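Holtow Household Heat Readiness Data, release 2

Data card and README

Contents

1. Summary
2. Files
3. How the records were collected
4. Fields
5. Cleaning and known problems
6. Weights
7. Use and limits
8. Changes since release 1
9. Terms and contact

1. Summary

This release holds 526 household records from Holtow and the neighboring district of Stuscombe. Each record covers one home and describes how ready that home is for long hot spells and for short, heavy rain. The records come from a door-to-door survey that ran from February into early summer. The survey was paid for by the Bekent adaptation fund and run by a small field team under Blažena Kadlec, who also maintains the files.

The data was made for local planning: where to put cooling rooms, which streets need shade first, and which homes are likely to lose power to a flooded basement panel. It was not made for estimating emissions and has no energy bills in it.

2. Files

households.csv – one row per home, 526 rows.
rooms.csv – one row per room visited, linked to households.csv by home_id.
weights.csv – survey weights, one row per home. See section 6.
codebook.txt – every field, its allowed values, and the wording of the question as read out at the door.
changes.txt – corrections to single records, in the order they were made.

All files are UTF-8, comma separated, with a header row. Missing values are empty cells. A zero is always a real zero. Line endings are Unix style – older spreadsheet programs may show the codebook as one long line.

3. How the records were collected

Homes were drawn from the Holtow address list, street by street. Stuscombe has no complete list, so the team walked set routes and picked every fourth door. Homes with no answer were tried again once in the evening, after 6 p.m.

The interview took place at the door or indoors, as the resident preferred. With permission, the interviewer then noted the wall and floor finish, window direction and shading of each main room. No indoor temperature was measured in this release. The fields that describe heat are answers to questions and should be read that way.

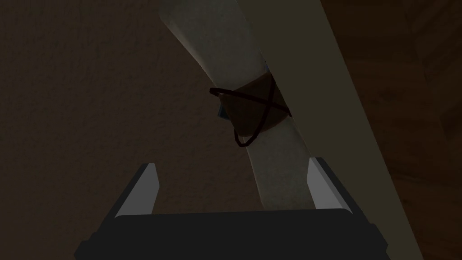
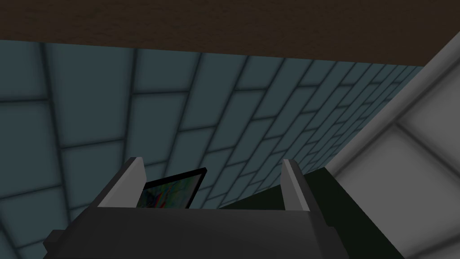

Room finishes are recorded because they affect how fast a room warms up in the afternoon and how well it copes with standing water after a storm. The wall_finish field takes one value per room, chosen for the largest wall surface. A wall with rectangular tiles in a staggered pattern, like the blue-grey one in the second picture, is coded "tile" whatever the color or layout, and grout is not recorded separately. Painted tile is also coded "tile". Where two finishes cover equal areas, the interviewer entered "mixed" and wrote a short note in finish_note.

4. Fields

Main fields in households.csv:

home_id – random number, not related to the address.
district – holtow or stuscombe.
home_type – detached, row, apartment, other.
floor_level – lowest floor lived on. Basement is -1, street level is 0.
shade_west – none, tree, awning, building, other.
cooling – none, fan, portable_ac, fixed_ac. Highest applicable value only.
panel_below_grade – yes, no, unknown. Whether the main electrical panel is below street level.
heat_plan – yes or no. Whether the household has agreed on what to do during a heat alert.
nearest_cool – resident's own estimate of walking time, in minutes, to a cool public place.

Main fields in rooms.csv:

home_id, room_no, room_use, wall_finish, floor_finish, window_dir, finish_note.

The value "unknown" means the question was asked and the resident did not know. An empty cell means it was not asked or was skipped.

5. Cleaning and known problems

Three records were removed before weighting. Their rows stay in households.csv with excluded set to 1, so 523 records have a weight. Two were duplicates of the same apartment under different unit numbers, both too incomplete to keep. The third was a shop with no one living in it.

In 156 homes the interview was done at the door only. These homes have no rows in rooms.csv. They are more common in apartment buildings, and any room-level result should be read with that in mind.

The shade_west field mixes two things in early records. Interviewers first coded trees on the street as "tree" only if the tree stood on the resident's side. This was corrected partway through, but the early records could not be revisited.

The nearest_cool field shows strong rounding to 5, 10 and 15 minutes. Do not treat it as a measured distance.

6. Weights

Weights adjust for district, home type and floor level. They were trimmed at the upper end. Base counts for Stuscombe come from the Asfaw housing file, which is older than the survey and leaves out the new apartments near the river – expect apartments there to be slightly underweighted.

Use the weight column for any share or average. Room-level figures should use the weight of the home.

7. Use and limits

Suitable uses include district comparisons, planning of cooling rooms and shade, and testing of outreach lists. Results for single streets are not reliable. Do not try to match records to addresses, and do not publish any table cell with fewer than five homes.

8. Changes since release 1

Added rooms.csv. Renamed ac to cooling and split the old "yes" value. Corrected the sign of floor_level for basement homes. Weights recalculated.

9. Terms and contact

Free to use and share with credit to the Holtow heat readiness survey. Send corrections to Blažena Kadlec at the survey office, with the home_id and the field name in the subject line.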